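Shoujo tropes and the reading club: what do readers want from a love triangle?
Project report, media studies module, Rendbridge College
Submitted Oct 13, 2024

Why this topic

I picked school romance manga becuase the reading club at Rendbridge had a whole shelf of it and the same arguments kept coming up. Second boy or first boy. Happy ending or sad one. Wanted to see if readers really mind a story they can guess from chapter one.

What I did

Read 41 volumes from the club shelf, all first volumes or one-shots. Then a short survey, paper and online. 205 sent out, 167 came back. Most questions were tick boxes, one was open ("what made you stop reading a series?").

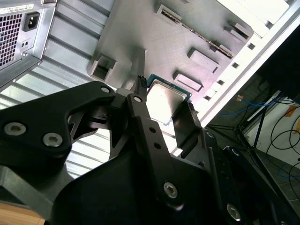

The open one was the best by far. Long answers, some angry. Tick boxes were a bit flat, and I worded question four badly, so people ticked two boxes where I wanted one. Left it out of the results.

Results, the survey

Guessable plots don't put people off. Most said they like knowing the couple will end up together. What they hate is a misunderstanding that goes on for three volumes when one chat would fix it. Came up again and again. Next was the rival who is nice for ages and then turns nasty overnight so the heroine has an easy choice.

Results, the books

In 23 of the volumes the second boy turns up before the halfway point. Usually on a roof or in the library. Sad backstory, better hair. The art does a lot of the work here, he gets the big quiet panels and the main boy gets the jokes.
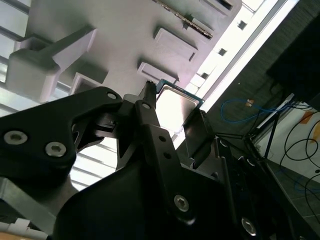 The one I'd read again is Rinora. Heroine runs the school radio and falls for a voice on the phone-in. You know who it is by page ten, she doesn't, and it still works. The ending is rushed though. Sternach is the opposite, gorgeous backgrounds, snow on every page, but I couldn't tell you what either of them likes about the other.

Problems

Started too late. Should of had the survey out by April and didn't, so the typing up was a scramble. Also nearly all the answers are from people who already like this stuff. Someone who gave up on manga at twelve would say something else. 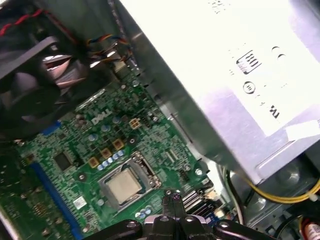
Photo: Reisinger

What I'd do next

Follow one series all the way through and ask the same readers after each volume. First volumes only tell you how a triangle is set up. Would also like to compare with the older titles, the club has a box of them but half are missing the last volume.

Book list and the blank survey are at the back.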